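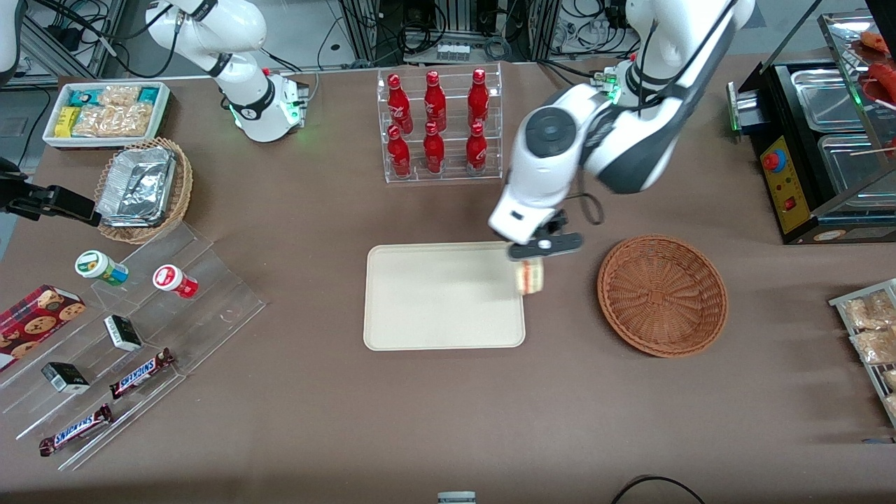 Peradis has spent the spring comparing two grippers for a counter-service robot it hopes to place in small convenience shops, and the company says it will make a choice by the end of June. The tests run in a rented unit in Skirnasville on a two-armed machine the engineers call Cocco. Most of the work so far has been done with a plain black two-fingered gripper, the cheaper of the two. In the snack test the left arm handles a small item in a pale beige and brown wrapper and a cream-colored tray serves as the drop point, with Coca-Cola bottles on a clear two-tier rack, Snickers bars and foil food containers set out on the same tabletop. The items stay out for the whole session so that the arms have to work around them.

The other candidate is a three-fingered hand from Tesilham, a parts supplier. It weighs more and costs more, and its soft pads were made with fruit and baked goods in mind.

Serena Greco, who leads the tests for Peradis, said the team logged 1,069 picks with the two-fingered gripper before switching over. Of those, 110 were counted as failures. A pick fails if the item is dropped, if it lands outside the target, or if the package is damaged enough that a shop would not sell it.

"Wrapped bars are easy. Bags with air in them are the hard part," Greco said. "If you close too far you pop the bag, and if you don't close far enough it slides out while the arm is turning."

Most of the failures came from bags. Small jars did better than expected once the approach angle was changed so that the fingers came in level with the lid. Bottles gave trouble only in the back row of the rack, where the wrist has less room to turn.

The Tesilham hand has had a shorter run. Greco said it was gentler on bags but slower, and that it could not get between items standing close together. Swapping one gripper for the other takes 30 minutes, including a new calibration, so the team no longer changes them in the middle of a session.

The company also tried two camera positions. A camera fixed to the wrist gave a closer view of each item but lost sight of the target once the fingers closed. A fixed camera over the workspace did better on placement, and Peradis plans to keep it whichever gripper is picked. Clear packaging and clear acrylic stands still confuse both setups under bright overhead light.

The next round starts in the evening hours, when the unit can be kept darker and the lighting controlled. It will cover 6 item types, with the same number of picks for each gripper. Speed will be scored separately from failures, which was not the case in the first round.

Peradis has not said how much it will charge for the finished machine or which shops would get it first. Greco said two store owners in Skirnasville have asked to see a session, and that visits will be arranged after the gripper is chosen.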